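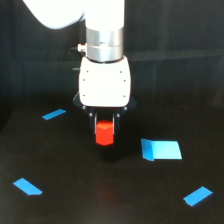 What would have to be true for the June bounce to be worth buying?
Earnings estimates would have to hold while rates go up, and I don't see who is going to make that happen.

4 min read

Wednesday, June 15, 2022

Fed day. Writing this before the announcement so I can't clean it up afterward. The notebook is supposed to be for the screening model, but half of what the model spits out this week depends on what the market does at two o'clock, so the two are getting mixed together.

Reran the value screen last night on the full list. 1814 names go in. After the liquidity cut, 941 are left. After the debt and cash flow filters, 444. That last number is the one that bothers me. The same filters in October passed far fewer, and I don't believe that many companies got better at running themselves since then. Prices fell and the ratios followed. The screen is calling that cheapness. I'm calling it stale denominators until the next round of reports says otherwise.

Checked the earnings field by hand for a handful of them. Trailing numbers, all of them, and a good share of that trailing period still has stimulus money and restocking in it. Swapped in forward estimates and the list got shorter, but the forward estimates haven't moved much since winter, and I trust them even less. Analysts cut late. They cut late last time too.

Vilico is still at the top of the ranking. I went through it again looking for a reason to like it. Low multiple, dividend covered, debt mostly fixed. Fine. But inventory has grown faster than sales for two quarters and the explanation on the call was shipping delays, which everybody says. If the goods were late they should be arriving now, and then we find out whether anyone wants them at full price. Leave it on the list, no money in it.

Vanham looks cleaner. The receivables line is boring in a good way. My problem is the buyback. They bought heavily near the high and have gone quiet now that the shares are down, which tells me more about management than the letter does.

Somebody left a note in the margin of the shared copy asking why we don't just add a momentum filter and be done with it. Tried it. In the backtest it looks wonderful. It also looks wonderful if I shift the start date back by a few months, and terrible if I shift it forward by the same amount. I don't want a filter that cares that much what day I was born. Parked it.
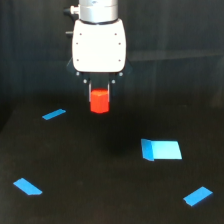

Back to bonds, because that is where the real move has been. Short yields jumped after the inflation print last Friday and the talk went from a half point to three quarters over a weekend. The story going around is that a bigger hike is good for stocks since it "gets it over with." I've heard the opposite story told with the same confidence about a smaller hike. When both outcomes are bullish I stop listening.

The usual balanced mix has given no shelter this year. Stocks down, bonds down together. Our risk sheet assumes the two lean against each other, and that assumption is hard-coded in the covariance tab with no date on it and no source. Whoever put it there (could have been me) should have written down the sample period. To do: pull that number out into an input cell, run it at zero and then at something positive, and see how ugly the drawdown table gets. I expect ugly.

Also looked at the Akgül data feed we have on trial. Nice charts. The sentiment score dropped to its low for the year after prices dropped to theirs, so as far as I can tell it is a price chart with a delay and a monthly bill. I lined up the turning points and it led exactly zero of them. The sales deck shows it leading. Would like to see which dates they picked. Not renewing unless someone here can show me otherwise.

Closard paper: read the first half. The claim is that buying after a drop of this size pays off over the next year. Maybe. The sample is small, several of the drops overlap, and the worst stretch is left out as "structural." Take that one back in and I'd guess the result fades. Should redo the table myself before I say so out loud.

Position changes today: none. Cash stays where it is.

After the close: write down the reaction, then write down the reaction again tomorrow. First-day moves on Fed days have a habit of reversing and I'd like our own record of it instead of repeating that line like everyone else.

Still open
- covariance tab, see above
- find out why 2 names dropped out between the liquidity cut and the debt filter with no error code
- Vilico inventory by segment, if they even break it out

3 comments
12 shares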